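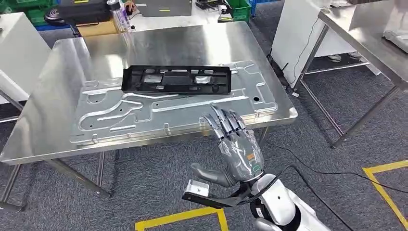
*Fig. 4 – Panel laid flat on the worktable, tray resting on the upper part, slightly angled*

## Fitting the tray to the ribbed panel

This section applies to the Catov ribbed metal panel and the black plastic tray supplied with it. Complete the bench preparation section first. The tray is positioned dry, checked, and only then fixed.

**CAUTION:** The bent flanges and small tabs at the panel edges can cut. Wear gloves when lifting or turning the panel.

**CAUTION:** Do not slide the panel across the steel worktable. Lift it clear and set it down again. Swarf trapped underneath will score both surfaces.

### Preparing the panel

1. Wipe the worktable with a dry, lint-free cloth.
2. Lay the panel flat on the worktable, supported over its full length. Panels from the Jenville works may be up to 1,790 mm long. Two people are needed to lift these.
3. Check the edge tabs and flanges by eye. A tab bent out of line may be corrected once with smooth-jawed pliers. If it has already been straightened, reject the panel.
4. Check that the round holes are free of burrs and paint. Clear them with the hand reamer, turning clockwise only.
5. Run a gloved finger along the embossed channels and remove any loose matter with a soft brush.

**Note:** Light marks on the ribs are acceptable. Dents that alter the depth of a channel are not.

### Positioning the tray

6. Inspect the tray for cracks, paying attention to the raised rim and the corners of the rectangular cutouts.
7. Rest the tray on the upper part of the panel, with its long axis running left to right. It need not be square at this stage.
8. Turn the tray gently until its long side is parallel to the upper edge of the panel.
9. Look through the cutouts and confirm that no loose parts are trapped between the tray and the metal.
10. Press down at each end in turn. If the tray rocks, lift it off and repeat step 5.

**Note:** Trays stored below 18 °C are less flexible. Leave them in the work area overnight before fitting – do not use a heat gun.

### Fixing

11. Insert the Bouzid clips by hand, starting at the middle of the tray and working outwards.
12. Seat each clip with the nylon drift. A clip that turns freely after seating must be replaced.
13. Repeat the rocking check in step 10, then enter the panel number on the Monside record sheet.

Go to the next section for wiring clearances.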